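The Goat on the Gate: A Day Out in Clorkwood
27/11/2023

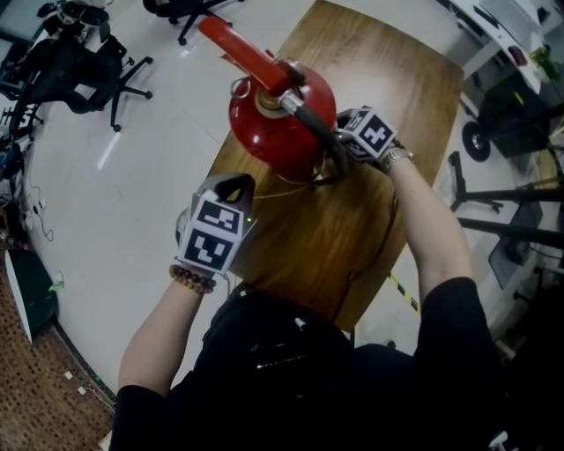
Getting there

I'd been meaning to go to Clorkwood for years, mostly on account of the goat. If you've ever bought a jar of their honey you'll know the one I mean, standing on its hind legs with a key in its mouth, looking very pleased with itself. It's the town emblem, and once a year the town hall opens up all the rooms you normally can't get into and lets people tell you goat stories until you run out of coffee.

The train from Zellska was packed (take the early one, I mean it) and then it's a bit of a climb from the station. You meet your first goat before you've even caught your breath! It's carved over the old toll gate, very worn, and its key looks more like a spoon.

The story, or one of them

Our guide was Valentina Herrera, who grew up two streets away and talks at a wonderful speed. Her version goes like this. The town was under siege, the gatekeeper had fallen asleep, and a goat wandered in, took the key off its hook and trotted up to Brarnarell hill with it. When the enemy bribed the gatekeeper to let them in, he had nothing to open the gate with. They sat outside in the rain for 4 days and went home.

I loved that. Then I got talking to Gonzalo Cordero in the archive room upstairs, and he told me the goat was on the town seal long before anybody besieged anything. He thinks it started as the badge of a family of cheese merchants and the key got added later, when the town won the right to lock its own gates at night. He was a little apologetic about it. I told him I'd be keeping both stories.

The rooms upstairs

The archive had the seals laid out under glass, and you could see the goat changing shape from one to the next. On the oldest one it has all four feet on the ground and could just as well be a dog. Somewhere along the line it stands up, grows a beard, and gets those enormous curly horns. There's also a flag from a parade 100 years ago where the painter gave it human eyes, and I did not care for that at all.

The council chamber is smaller than I expected, with lovely painted beams and a very creaky floor. You can sit in the mayor's chair if you ask. I asked! The arms of the chair end in goat heads, and the noses have gone shiny from all the hands.

Up in the tower it's a tight spiral stair and you have to wait for people coming down, so there's a lot of squeezing and saying sorry. The view goes right out over the river to Quiroga, whose emblem is a wolf. Make of that what you will. Valentina says the two towns still play a soccer match every February and the losing mayor has to wear the other one's animal on his hat for a week.

Lunch and what I'd do next time

The square had stalls with goat cookies, goat candles, goat everything. I paid 5 for a bag of the ginger ones and ate the lot on the way up Brarnarell hill, where there's a stone with a hoofprint in it. It's a dent. It's a very nice dent, though, and kids were putting their fists in it for luck, so I did too.

Tickets for the tower were limited to 600 for the day and they'd gone by early afternoon, so pick yours up at the front desk before you do anything else. Wear shoes with some grip for the hill. The archive room is only open on this one day, but Gonzalo told me you can write to the town hall and ask to see the seals, and I might do that in the spring, when the path along the river is open again and I can walk over and have a look at the wolf.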